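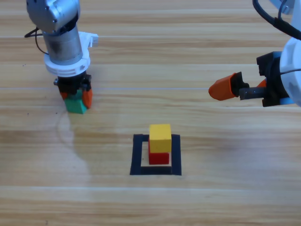

Slide 4: two arms, one taped square, green block in the left gripper

Tuva covered perception, so I'll start at the planner.

Both arms share one task queue. Left has green, right is open. Red and yellow are in the square, yellow on top and set back a bit. The planner reads the stack as it is and doesn't assume the blocks line up.

Each arm asks for the space over the square before it enters. Only one can hold it. If the request isn't granted in 400 ms, the arm stays put and asks again. After 3 tries it goes back to the queue.

Point at the tape. Same square is drawn in the Sonard config, so changing the layout means editing one file.

Control loop next slide. Mention Iddrisu's logging tool, colour-coded by arm. Leave 40 seconds for the grip force question, it always comes up.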